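**Chore Report: the fork question**

Hello again! Last month I promised you a whole issue on folding towels, and I'm going to break that promise, partly because the towel stuff deserves more room than I've got and partly because I've spent most of April thinking about forks.

You can blame the reader mail. I got a pile of it after the dishwasher piece (thank you, and yes, I did see the photo of the melted colander, three of you sent it), and the question that kept coming back was some version of "okay, but when can one of these things just put the silverware away?" I love that question. It sounds like the easiest job in the house. My nephew did it when he was four, badly, while singing. And it's still one of the chores I'd bet against if you asked me whether a machine could do it in my kitchen tonight, with my drawer and my mismatched everything.

So let's talk about getting a fork out of a box, and then getting it back in.
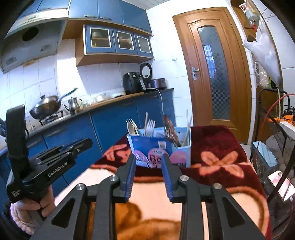 *Two hand-held grippers at a box of spoons, forks and chopsticks.*

If you're new here, the hand-held gripper is probably the piece of equipment I go on about most. It's a robot's fingers with a person on the other end. You hold it, you squeeze, you do the chore, and what gets recorded is the chore as a pair of jaws would have to do it. No wrist full of tendons, no pinky to steady things with, no fingertips that can tell a spoon handle from a fork handle in the dark. Two jaws and whatever the camera sees, and that's the lot.

I've tried one (not that model, an older one with a sticky trigger) and I recommend it to anybody with strong opinions about how far along robots ought to be. I had opinions! I then spent 20 minutes moving cutlery from a mug to a tray and came out of it a much humbler newsletter writer. Chopsticks were the worst. You close on one and it rolls, or you close on two and they scissor past each other, and then one of them swings out sideways and knocks the spoon you were going to do next. With my own hand I'd never have noticed I was solving anything.

I talked it over with Ingegerd Strand, who runs the test kitchen at Irnia and has watched a lot more people squeeze a lot more grippers than I have. She sorts utensil jobs by what's touching what. A fork standing alone at one end of a box is a nice job, she told me: come down over it, close, lift straight up. A bunch of handles leaning together in the other corner is a miserable one, and the misery doesn't go up in a smooth line as you add handles. It jumps. One fork alone is fine, two forks are mostly fine, and then you hit a tangle where pulling on anything moves everything.

"People look at the gripper," she said. "I look at the box."

I've been looking at boxes ever since. Think about your own. Mine's a crock by the stove with a whisk in it, and the whisk has hooked itself through the slots of a turner so that they come out as a couple. I don't even see it anymore, I give the pair a little shake with one hand while I'm reading the recipe. Try writing down that shake. How hard, which way, when do you stop? You stop when it feels free. Well, great.

The Irnia folks keep score by whole attempts, which I appreciate. An attempt counts if the utensil ends up where it was supposed to go, with the box still standing and nothing else on the floor. In the last run Ingegerd walked me through, they did 700 attempts with the arm on its own, no person helping, and 223 went down as failures. Now, I've seen that number make people laugh, and I've seen it make people gasp, and I think both camps are reading it the wrong way up. I'd have been thrilled with that a couple of years ago. I'd also never let it near my good plates.

What I wanted was the breakdown, and she let me read through the notes. A lot of them were variations on the same little tragedy: the jaws closed fine, the lift started fine, and the box came along for the ride. Light box, tight bundle, soft surface under it. You or I would put the other hand on the box. That's it, that's the whole fix, and we do it so automatically that I had to go and pull a spoon out of my crock to check whether I do it too. (I do. Left hand, flat on the rim.)

Which brings me to the second hand. I used to think of two-armed setups as showing off, a way to make the demo look more like a person. I've come around completely. Half the chores in my house are one hand doing the job and the other hand being a clamp. Jar lids, pillowcases, peeling the sticker off a new pan. If you only ever collect one-handed examples you end up with a machine that's very good at the sort of chore that doesn't need doing.

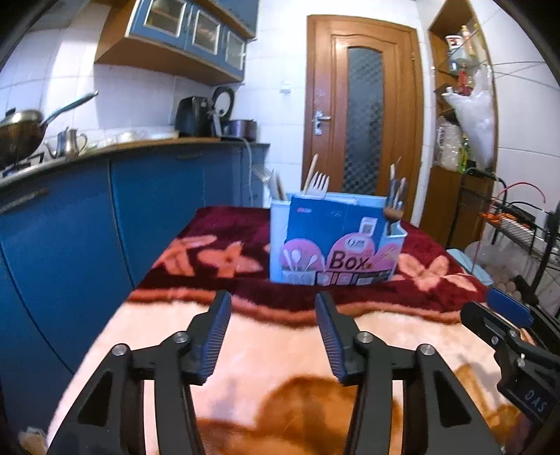 Anyway, soft stuff. Sigrun Sjöberg wrote to me from Drakstead, where she looks after the packing line at a small kitchenware shop, and she had a bone to pick with my love of home kitchens. Her view is that the shop floor is where this will be settled, and long before it gets to your house or mine. On her bench the surface is flat and hard and the same every morning. The bins don't move. The ladles are all the same ladle. They've had a Torix arm there since the winter, dropping wooden spoons into gift sets, and by her account it's been a decent coworker: slow, steady, bad with anything shiny.

Bad with shiny! I asked her to go on about that and she very kindly did, for two pages. A stainless spoon under a bright lamp shows the camera a lamp. The arm goes for a spot that's mostly glare, the jaws close a bit to the left of where the handle is, and you get a clink and nothing in the fingers. Wooden spoons, no trouble at all. They ended up hanging a sheet of baking paper in front of the lamp, and she says it helped more than the software update did.

Then somebody had the idea of putting a folded blanket on the bench to keep the enamel pieces from chipping, and the arm went to pieces for a morning. Anything standing on plush will tip a little when you nudge it. Anything lying on plush has sunk in a bit, so the jaws have to dig to get under it, and then they come up with a pinch of blanket as well as the spoon. And a big busy pattern gives the camera lots of edges to be interested in that have nothing to do with the job. She took the blanket away after lunch. I can't very well take the blankets away from people's homes, and I wouldn't want to. A kitchen table with a flowery plush cover on it is a perfectly normal kitchen table, and if the machine can't cope then the machine isn't done.

So I think Sigrun's right about the order of things and I still think home is the better test. We've agreed to argue about it again in the fall.

A quick word on the Vashisht countertop unit, since so many of you asked. I've had it on loan for 5 weeks and the short version is that it's lovely to watch and I would not buy it yet. It takes flatware out of the dishwasher basket and lays it in a tray, one piece at a time, and on forks and knives it's really quite good. Teaspoons nest, and when they nest it picks up two and puts down one and then goes looking for the other with a sort of worried little sweep that I've gotten fond of. Chopsticks it declines. It's in the manual, under "supported items," where they aren't. My wooden spatula it picks up by the flat end every time and then holds upright like a flag.

Setup took me an evening. You have to show it your tray from several angles and you have to keep the cord out of its reach, and my kitchen has one outlet in a useful place with a kettle already on it. If you've got a deeper counter than mine you'll have an easier time. I'll write up the noise and the cleaning (there are crevices, I have feelings about the crevices) once I've had it a bit longer.

Where does that leave the fork question? For a tidy bench with the same spoon all day, go ahead, people are doing it and it works well enough to keep. For one fork standing by itself in a box at home, I'd say we're close and I'd be happy to be there when it happens. For the tangled corner with the chopsticks poking out at an angle, I'm putting my money on my nephew.

**A favor before I go:** send me your utensil crocks, boxes, jars and drawers, exactly as they are right now. Please don't straighten them first! I want the whisks hooked on the turners. Tell me what you reach for most, and which hand holds the container still while you do it, and if you've got a kid or a very patient spouse, have them try it with a pair of kitchen tongs and tell me what they knocked over. I'll print the best ones next month alongside the towels, and this time I mean it about the towels.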